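Cahier d'atelier – salle Hawthorne, avril

Objet : quadrillage du plan de travail et cubes de couleur.

Reprise du traçage à 9 h 20, conformément à la fiche Flolard, révision 2. Les axes longs ont été posés en premier, au ruban bleu, puis les transversales. La lecture des coordonnées s'effectue depuis le bord avant, de gauche à droite. Consommation de ruban sur la séance : près de 42 mètres, chutes comprises.

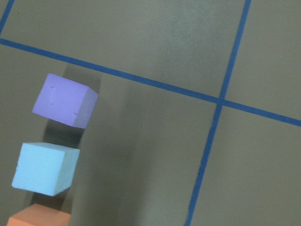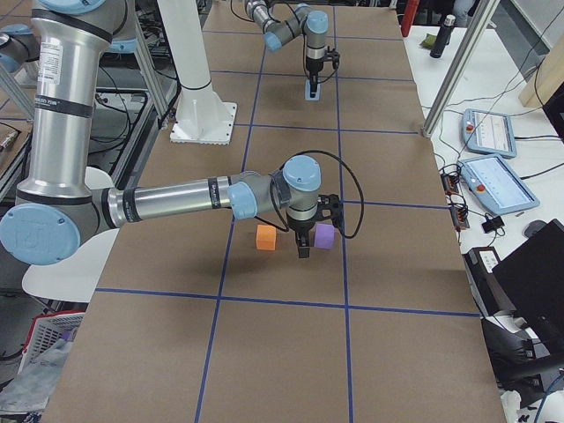
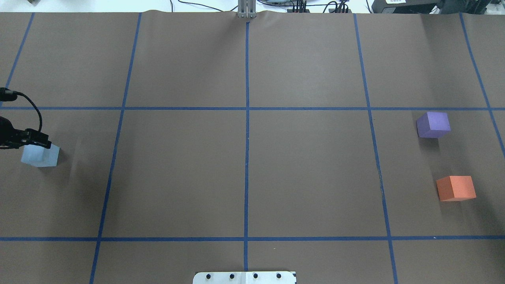

Le rouleau entamé est rangé dans l'armoire Genholm, deuxième étagère. Mme Shirin Asadi demande que toute bande décollée soit remplacée sur sa longueur entière – les raccords au milieu d'une case sont à proscrire. Les diagonales des cases d'angle restent à contrôler au réglet ; les valeurs seront reportées à la page suivante du présent cahier.

Référence des cubes en mousse : lot 592, fourni par Stostdale. Les teintes sont désignées par leur nom usuel (violet, bleu clair, orange) dans tous les relevés. Il convient de ne pas employer les abréviations de l'ancien cahier, V et B ayant prêté à confusion.

À prévoir : commande de ruban, même largeur.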